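Vallora 291 Perforated-Upright Shelving Unit

White metal storage shelving for workshops, test rooms and shared offices. Sold by Lellent as a single unit or as a starter bay with add-on bays.

The Vallora 291 is a freestanding unit with open sides and perforated uprights. Shelf positions are set by hand along the perforations, so the spacing can follow the equipment stored on it. The finish is a white powder coat over steel.

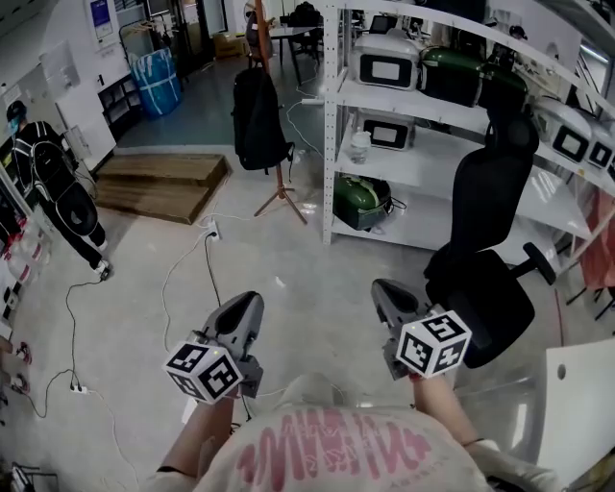 By the Lellent product desk. Updated August

Height and loading

The uprights are 2000 mm tall. The standard pack contains 4 shelves, with extra shelves available separately. Each shelf is held by clips at the corners. Clips must sit at the same perforation on all uprights before any load is placed. Check with a level after the first shelf is in.

Heavy items go on the lower shelves. Boxed electronics with front panels can stand side by side on the upper shelves, facing out, with the panels readable from the aisle. Cylindrical items should lie flat along the length of the shelf. Fit the optional rear lip if they are likely to roll.

Cables

The back of the unit is open. Leads can drop behind the shelves and leave at floor level, or pass through the open side when the device is close to the end. Cable ties fit the perforations directly. Do not run mains leads between a clip and an upright.

Placement

Use on a level, hard floor such as sealed concrete. Leave enough clearance in front for an office chair to pull out and turn. The 291 is supplied with leveling feet and one wall bracket. The bracket is required wherever the unit stands near a walkway.

Other furniture for the same room

The shelving is often ordered together with seating and low storage. The Naseri tiered bench is a long wooden bench with two plank levels, suited to open floor areas where people sit to put on or adjust equipment. The lower tier can also be used as a step or a shelf for bags. It ships flat and needs two people to assemble.

The Vurero counter is a long white wall counter with a flat top. The space underneath is left open for a rack or for boxes.
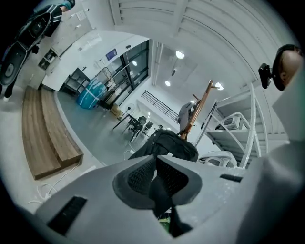

Two-tier wooden bench, with long white counter along the far wall.

Assembly and care

Assembly of the 291 takes two people and a rubber mallet. Wipe with a damp cloth and mild detergent. Scratches through the coating should be touched up with the white pen in the hardware bag. Retighten the wall bracket after 12 months.

Ordering

Vallora 291 starter bay: uprights, shelves, clips, leveling feet, wall bracket
Vallora 291 add-on bay: shares one side with the bay next to it
Extra shelf with clips
Rear lip, white
Naseri tiered bench: ordered separately
Vurero counter: made to length, quoted on request

Orders with a Saturday delivery slot are curbside only.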